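Ridgeway Desktop Memory and Processor Set: Data Card

Maintained by Harriet Kowalczyk and Stavros Vrettos for the Ridgeway hardware refurbishment programme. Version 3.

This set records work on the inside of desktop computer towers: fitting and removing memory modules, opening the processor socket, and closing the case.

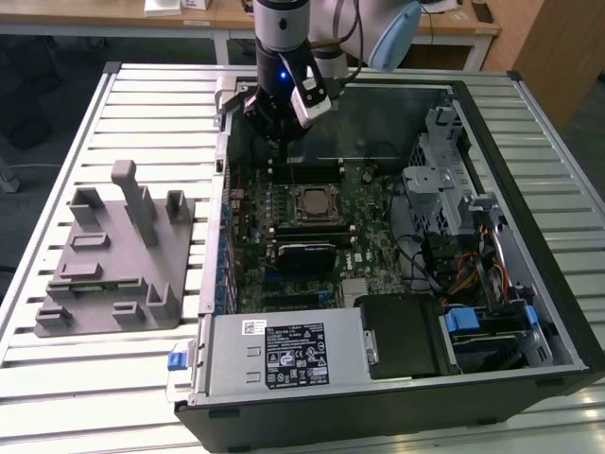
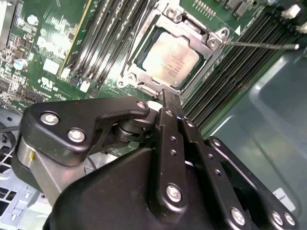
Contents
The set holds 700 recordings across 6 tasks. Each recording has a task name, a written instruction and an outcome (complete, partial or abandoned). A further 87 recordings are held back for testing and are listed in heldout.txt.

Condition of the towers
All towers are retired office machines. Storage drives were wiped before work began. Memory modules were sorted by size and speed, but their maker is not recorded.

Known limitations
Cable routing is labelled only where a cable had to be moved. Thermal paste is not labelled. Instructions written before August use "stick" and "module" for the same part.

Use
The set may be used for research and teaching. Corrections should be sent to Noemi Okafor, quoting the recording number.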